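Search this forum Search Advanced

Reusing old moving boxes, worth it or not?

2 min read

tamihana_t
We move to the Ashby place in April and I need boxes. New ones from the store add up fast. I have a pile left from the last move, some pretty beat up. Do people reuse these or just recycle them?

Shireen_O
Reuse. I've had some through three moves. Tape the bottom seam twice and keep the bad ones for bedding and coats.

bevanp
I'd be careful. Once the rim tears, the top flaps don't hold and you can't stack on it. I lost a set of bowls that way. Buy new for the kitchen at least.

Shireen_O
For the kitchen, sure. He didn't say kitchen.

tamihana_t
Mostly books and office stuff. Maybe 45 boxes if I use everything.

bevanp
Books are worse than bowls. Small new boxes for books. Big old ones will fold on you halfway down the stairs.

nikau45
Check the corners and the bottom, not the top. A ragged top edge doesn't matter much if you leave it open and carry it level. If the bottom is creased or soft, that one goes to recycling.

bevanp
Open boxes in a truck? No thanks.

nikau45
Ours went in the back of a car, short trip.
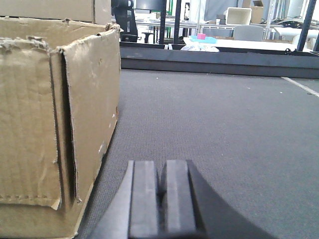

I also cut the loose strips off the rim with scissors so they don't catch on things, then run packing tape along the edge, half inside and half outside. It takes a couple of minutes per box. Vacuum the carpet after, the paper bits get everywhere.

tamihana_t
OK. Old ones for the light stuff, and I'll get small ones for books. Thanks all.

Shireen_O
Label the sides, you can't read the tops once they're stacked.

Contact us | Copyright Clernitz Home Forum | Back to top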